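便座を外してから磨く　―　一体型便器の清掃手順に関する私見

カテゴリ：住設メンテナンス／水まわり

便器の清掃手順書を読むと、ほとんどが便座の付いた状態を前提にしている。洗剤を回しかけ、ブラシで縁の裏をこすり、流し、最後に便座と蓋を拭く。日常清掃としてはこれで足りる。問題は、同じ手順が定期清掃にもそのまま流用され、回数と洗剤の量だけが増やされている点にある。私は定期清掃の手順は便座の取り外しから始めるべきだと考えている。以下、その理由と、反対意見に対する回答を書く。

まず前提を揃える。対象は陶器製の一体型便器、つまりタンク部と便鉢部が一つの成形体になったものとする。タンクと便器の間に継ぎ目がないため、組み合わせ型に比べて拭き残しの発生箇所は少ない。カタログでもこの点が清掃性の根拠として挙げられることが多い。しかし継ぎ目が減ったぶん、残る汚れは便座の取り付け部に集中する。便座のヒンジ台座と陶器面の間には薄い隙間があり、ここに水分と尿の飛沫が入り、乾き、また入る。外から布を当てても届かない。臭いの苦情を受けて便鉢の内側を何度磨いても改善しない場合、原因はたいていこの隙間か、床との取り合いにある。

以前、小規模な宿泊施設の保守を請け負っていた時期に、客室と共用部を合わせて42台の便器を同じ月に点検した。便座を外した状態で台座の跡を見ると、程度の差はあっても、どの便器にも輪状の汚れが残っていた。毎日清掃されている便器である。便鉢の内側は申し分なかった。清掃担当者の技量の問題ではなく、手順書に外す工程が書かれていないという、それだけのことである。

工程を増やせば時間が増える。これが最も多い反論で、正しい。便座の着脱に慣れない者が作業すると、1台の定期清掃に20分かかる。日常清掃にこの時間は割けない。したがって私の提案は定期清掃に限る。頻度は使用人数によるが、家庭であれば季節の変わり目に一度、共用部であれば月に一度を目安にしている。ワンタッチ着脱式の便座であれば所要時間はかなり短くなるので、更新の際には着脱方式を仕様の上位に置くことを勧める。暖房や洗浄の機能より先に確認してよい項目だと思う。

温水洗浄便座の場合は、外す前に電源プラグを抜き、止水栓を閉める。給水ホースを外す必要があるかどうかは機種による。本体を便器の脇に立てかけて作業する人がいるが、ホースの根元に荷重がかかるので避けたい。折りたたみの低い台を一つ用意し、その上に平置きする。台の代わりにバケツを伏せて使うのも安定が悪い。 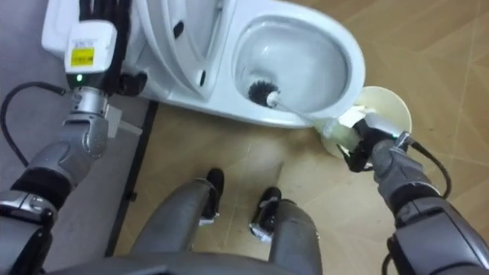
便座を外した後の順序にも意見がある。多くの人は、外したらすぐ台座の跡に取りかかる。目の前に見えるので手が出るのだろう。私は便鉢の内側を先に済ませる。ブラシを使う作業は必ず飛沫を出し、飛沫は縁の上面と取り付け穴の周囲に落ちる。先に縁を仕上げると、後から自分で汚すことになる。便鉢、縁の上面、取り付け穴、外側面、床との取り合いの順で、上流から下流へ進めるのが合理的である。

便鉢の内側については、ブラシの当て方で結果が変わる。毛先を面に押し付けて大きく回すのは効率が悪い。毛が寝てしまい、毛先ではなく毛の腹で撫でることになる。力は毛先がわずかに撓む程度にとどめ、短い往復で少しずつ位置をずらす。水面の際は輪状の汚れが付きやすいので、あらかじめブラシの先で水を排水路側に押し込み、水位を下げてから当てる。研磨剤入りの洗剤は使わない。釉薬の表面に細かい傷が入れば、次の汚れの足場になる。傷は一度入ると戻らないため、この点だけは頑固に守っている。

ブラシの選定も、手順書では軽く扱われすぎている。丸型の頭は便鉢の曲面に追従しやすい一方、縁の裏には入りにくい。縁裏のある便器であれば、先端が片側に張り出した形か、別の細いブラシを併用する。縁裏のない便器なら丸型一本で足りる。毛の色は性能と関係しないが、白い毛は汚れの残りが分かりやすく、交換の判断がしやすい。黒い毛は見苦しくならない代わりに、いつまでも使ってしまう。黒い毛のものを採用するなら、交換月を柄に書いておくとよい。

柄の長さは、作業者の姿勢を決める要素として重視している。短い柄では顔が便鉢に近づき、腰の負担も大きい。長すぎると、狭い個室で後ろの壁に柄の端が当たる。手元で使っているものを測ると柄は50センチに少し足りない。成人が軽く膝を曲げて作業するにはこのあたりが扱いやすかった。

収納容器は別の問題である。ブラシを容器に戻した瞬間から、容器は水受けになる。密閉型は見た目がよく、通気がないので底に水が溜まる。私は底に水抜きの皿が付いた開放型を使い、戻す前に便座の縁で水を切る代わりに、便鉢の中でブラシを立てたまましばらく置いて水を落とす。その間に外側面の拭き取りを進めれば時間の損はない。容器の底は定期清掃のたびに洗う。ここを洗わずに便器だけ磨いても、次の日常清掃で汚れた水を便鉢に戻すことになる。

取り付け穴の清掃は、この手順で最も見落とされる工程である。穴の内周は釉薬がかかっていないことがあり、素地が露出していれば水分も臭いも吸いやすい。綿棒か、細く巻いた布で内周を一周拭き、乾いた布で水気を取る。ここに洗剤を流し込むのは勧めない。穴が下まで抜けている構造では、洗剤が見えない場所に回り込み、すすぎができない。固定用のゴムブッシュがあれば外して洗い、硬化していれば交換する。硬化したブッシュは便座のがたつきの原因にもなるので、清掃と保守を兼ねた点検項目として扱うのがよい。

外側面は、曲面に沿って上から下へ一方向に拭く。往復させると、下部の汚れを上に持ち上げる。一体型の側面は大きな曲面でまとめられているものが多く、布を四つ折りにして面を替えながら進めれば短時間で終わる。床との取り合いはコーキングの有無で処理が異なる。コーキングが切れている箇所には水を近づけず、固く絞った布で拭くにとどめ、補修の記録だけ残す。

ここで、書式の話をしておく。社内で使っている点検票は「Lekora」と呼んでいる表計算の雛形で、223行ある。由来は私も知らない。この雛形では便器の項目が「外観」「便鉢」「便座」の三行しかなく、取り付け穴も容器も載っていない。項目がなければ見ない。見なければ記録が残らず、臭いの苦情が来たときに遡ることができない。私は「取付穴」「ブッシュ」「ブラシ容器」の三行を追加して使っている。行数を増やすことに抵抗を示す現場もあるが、長い票が敬遠される主な原因は、行の多さよりも部屋の動線と行の順序が合っていないことだと見ている。便鉢から床へ向かう順に並べ替えた票では、記入漏れが目に見えて減った。

もう一つの反論として、着脱を繰り返すと便座の固定部が傷むという指摘がある。これも一部は正しい。樹脂製のナットは工具で締めれば割れるし、陶器側を欠く危険もある。手で締め、がたつきがなければそこで止める。工具を使わなければ固定できないのであれば、部品の摩耗か型の不適合を疑うべきで、締め付けで解決しようとするのは誤りである。固定部の寿命を延ばすために汚れを放置するという判断には、私は賛成しない。ナットは安価な消耗品で、陶器に染みた臭いは簡単には抜けない。

便座を外すと使用禁止の時間ができる、という運用上の指摘もある。共用部では確かに無視できない。複数の個室があるなら一室ずつ、一室しかないなら利用の少ない午後二時前後に行う。外した便座を洗って乾かす間、便器だけの状態が続くので、扉の外に札を出しておく。乾燥を急いで濡れたまま戻すと、台座の下に水を封じ込めることになり、外した意味が薄れる。取り付け穴の周囲と台座の裏が乾いていることを、指ではなく乾いた紙で確認する。紙に湿りが移れば、もう少し待つ。

戻した後は、左右の位置を合わせ、開閉して当たりを見る。洗浄便座では止水栓を開け、接続部に紙を当てて滲みがないか確認し、それから通電する。順序を逆にする人が多いが、漏水の確認が先である。

家庭の場合、ここまでの手順を一度に行う必要はない。初回だけは全工程を通して行い、台座の跡がどの程度だったかを記録する。次回、同じ箇所を見て跡が薄ければ間隔を延ばし、濃ければ詰める。清掃の頻度は製品の取扱説明書や一般的な目安で決めるより、自宅の便器の状態で決めたほうが無駄が少ない。私の家では夏前の作業を厚くし、冬は便鉢と縁だけにしている。

強い洗剤を求める声は根強く、量販店の棚もそれに応えている。しかし洗剤は届いた場所にしか作用しない。届かない場所がどこかを先に特定し、そこに布と手を届かせる。定期清掃の手順書を改訂する機会があれば、第一項に「便座を取り外す」と書き、第二項に電源と止水の確認を書く、と以前は考えていた。現在の私の版では電源と止水が第一項で、取り外しが第二項である。残る検討事項は、紙による乾燥確認をどの部位まで求めるかで、次の改訂では外側面の下端も対象に加える予定でいる。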